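Dilano Play Center, toy and furniture check, 23 March 2021

Room 2. Exits clear. Extinguisher tag good to November. Tables: no splinters, legs tight.

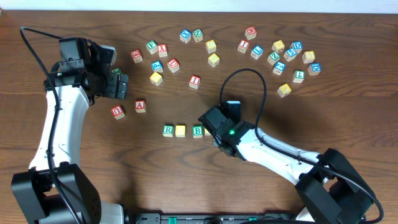 Photo: Darkari Inspections

Alphabet blocks: OK. Corners smooth, print slightly worn. Wipe down after each session.
Outlet covers: 14 fitted, 13 OK, one cracked. Replace.
Hot water at sink: too warm. Turn down and recheck.
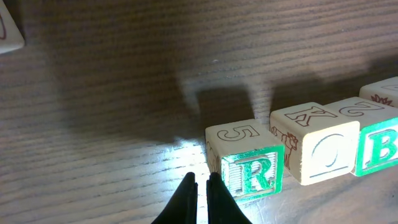
STORAGE AND SHELVING

Tall shelf: wall bracket loose. Fix before next use.
Bins: lids off, OK.
Cleaning spray: on low shelf. Move up and lock.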